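Inora closes seed round to expand online marketplace for motorcycle and scooter parts

GULLSTEAD, 2024-04-25 – Inora, the online marketplace for used and surplus motorcycle parts, today said it has closed a seed round of $800,000. The round was led by Undasbridge, an early-stage investor in retail and transport companies. Baloch, a regional distributor of two-wheeler parts, also took part.

Share 14 | Comments 2

The money goes to three places. Catalog first. Then the returns desk, then hiring. Inora currently lists parts from 118 independent sellers, mostly small repair shops and breakers with stock they can't move locally. Buyers search by make, model and year, or by part number if they have it.

"Shops have shelves full of good parts and no time to list them," said Fouad Khalaf, founder and chief executive of Inora. "A carburetor for a 20-year-old scooter is worth nothing in a back room. Somebody two states over has been looking for it since March. We put the two together and we take a fee when it sells. Same model as when we started." 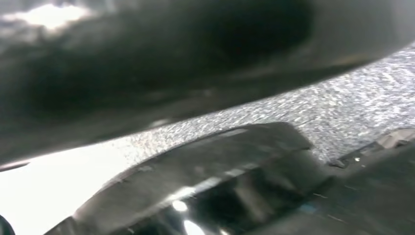

Speckled gray surface, close up.

Sellers pay no listing fee. Inora takes a commission on completed sales and handles payment, shipping labels and the first round of any dispute. Orders that arrive with the wrong part get a prepaid return. The company says wrong-fit orders are the main complaint in the used parts business and the one it most wants to bring down.

New fitment checker to come with the funding. Buyers enter their vehicle once, the site then flags any part that doesn't match before checkout. Already in testing with 40 sellers, wider release to follow. Older models will take longer – the records are patchy and in some cases only on paper. Sellers who can supply parts books for discontinued models are asked to get in touch.

"We looked at a lot of parts sites," said Walid Bitar, partner at Undasbridge. "Most of them want to be everything to everyone, cars, trucks, boats. Inora does bikes and scooters and it knows them well. The sellers come back, that was what we wanted to see."

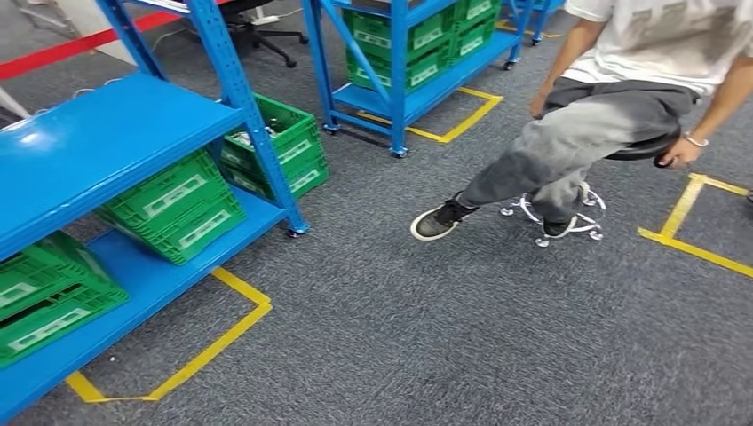 Bitar will join the Inora board as part of the deal. Terms were not disclosed beyond the size of the round. Khalaf remains the largest shareholder.

Baloch will open part of its own surplus stock to Inora buyers, starting with brake and clutch parts, cables and levers. Almost 500 part numbers in the first batch. Filters and electrical to come after. Baloch stock will be marked as new surplus so it dosen't get mixed up with used items in search results. Prices are set by Baloch.

Inora is also changing how it pays sellers. Until now payouts went out once a month. Under the new schedule sellers are paid weekly, once the buyers return window has closed. Existing sellers are moved over automatically and don't need to do anything, though bank details should be checked in the account page.

Open roles: catalog editors, a seller support lead, two developers. All based in Gullstead, some remote work possible. Details on the company site under Jobs.

About Inora
Inora is an online marketplace for used and new surplus motorcycle and scooter parts, based in Gullstead. Independent shops and distributors sell through the site to riders and repair shops nationwide.

About Undasbridge
Undasbridge invests in early-stage companies in retail, transport and logistics.

Press contact: Inora press desk, Gullstead. Interviews with Fouad Khalaf on request – please include your deadline.

We use cookies to improve your experience on this site. Accept | Manage settings

Get company news in your inbox. Sign up for our newsletter.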